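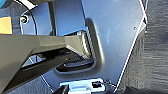

Our project is about the price list of a small food importer, Ondum, and how the tinned and jarred vegetables are written in it. The list has grown for many years, and every person who worked in the office has added lines in their own way. A shop owner who reads it must know three things before ordering: what is in the tin, how much is in the tin, and how many tins come in a box. We also wanted to include the shape of the container, which most lines leave out. By shape we mean the outline when you look from above. Peppers and stuffed vine leaves often come in a container with four sides and round corners, the same kind of outline as the slot in the blue-grey panel, and this is what we call "rounded rectangular" in the whole report. The other two shapes are round and oval.

Food Trade and Retail > Student Work > Project Reports

Print this page | E-mail this page

Reading a Price List: Tinned and Jarred Vegetables at Ondum

1. Background

Ondum sells to small shops, not to supermarkets. Its price list in spring had 1002 lines. It includes fish, sweets, tea, grains, sauces and vegetables. We took only the vegetables in tins and jars, and that gave us 111 lines. Mushrooms were put with the vegetables, as Ondum does it. Tomato paste was left out, as Ondum keeps it with the sauces, although in our group we did not all agree with this.

The list exists as a spreadsheet and is sent by e-mail to customers. Some shops print it and write on it with a pen. One of these is Moriarty, a corner shop where one of us works in the evenings, and the idea of the project came from there. The shop ordered a box of pickled cucumbers and expected large jars. The jars were small, and the line in the list had not said the weight at all, only the number of jars in the box.

2. Questions

We wanted to answer the following:

- Which information is given in each line, and in which order?
- Does the weight mean the whole contents or the vegetables without the liquid?
- Can a customer compare two brands from the list only, without a telephone call?

3. What we did

We copied the vegetable lines into our own table and made one column for each kind of information. When something was missing we left the cell empty and did not guess. After this we visited the Ondum store room and compared the lines with the labels on the tins. The staff were very patient with us. We went in the morning, before the vans are loaded, and this was a good decision, as in the afternoon there is no place to stand.
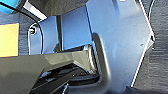
For the weight we wrote down two values where the label gave both. Net weight is everything inside, vegetables and liquid together. Drained weight is the vegetables alone. For a shop customer the second value is more useful, but it is printed smaller and sometimes on the back, beside the storage instructions.

We had a small problem with translated labels. On imported goods a white sticker is often put on top of the original text, and in several cases the sticker covered the drained weight. We did not remove any sticker. In such a case we asked the office for the product sheet, and if there was no sheet we marked the line as unknown.

4. Results

4.1 Order of information

The most common order is name, container, weight, box. But the Helline products, which were added later, have the brand first and the name after it. If the customer sorts the list by the first column, the Helline red peppers are very far from all other red peppers. The Hondimico products have the brand at the end, in brackets, and in some lines the bracket is never closed.

Spelling is also not the same everywhere. We found "gherkin", "gerkin" and "pickled cucumber small" for products which, by the label, are the same kind of thing. Searching for one word does not find the others. "Aubergine" and "eggplant" are both used too, and one line has both words.

4.2 Weight

Most lines give one weight and do not say which. From the labels we learned that it is usually the net weight. The clearest example is the smallest tin of Hondimico mushrooms. In the list it is only "200g". On the label the net weight is 200 g and the drained weight is 80 g, so less than half of the contents is mushrooms. There is nothing wrong with this tin, and the label is correct. But a reader of the list would imagine a different product.

Helline gives the drained weight in its own catalogue, and a former employee at Ondum copied it directly. As a result Helline looks smaller and more expensive beside the other brands. When we used drained weight for both, the difference in price between Helline and Hondimico sliced mushrooms was almost gone.

4.3 Shape and box

Shape is given in very few lines, mostly as "flat tin", and this can mean oval or rounded rectangular. For the shop it has some importance. Round tins leave gaps on a narrow shelf, and rounded rectangular ones can stand on the long side with the label to the front. At Moriarty the flat tins are kept like this, next to the till. 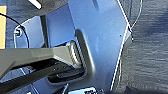
The number in a box is given almost always, and we think this is because the office needs it for the invoice. The words are different, however: "box", "case", "tray" and "ctn" all appear. We asked if a tray is smaller than a box. The answer was that it depends on the supplier.

5. Proposal

We propose one fixed order for each line, with a separate column for each part:

Product name / cut or style / brand / container / shape / net weight / drained weight / units per box

A line would then look like this:

Mushrooms / sliced / Hondimico / tin / round / 200 g / 80 g / units per box from the invoice file

We also made a short word list, in which each vegetable has one name only. The older names can stay in a hidden column, so that a search for "eggplant" still finds the aubergines. The office liked this part more than we expected. They were less happy about the shape column, as someone would have to go into the store room and look at every product.

6. Limits of the work

We looked at one price list from one importer. We do not know if other lists have the same faults, although the shop owners we talked to said that they do. Glass jars were harder than tins, as many have a shape which is not really round and not really square - for these we wrote "round" if the lid was round. The list also changed while we were working, and a few products which are in our table are no longer sold.

With more time we would like to give both versions of the list to shop owners and ask them to make the same order from each one. Our table and the word list have been left with the Ondum office, and a copy is kept in the department library with the other reports from the course.

Last updated: June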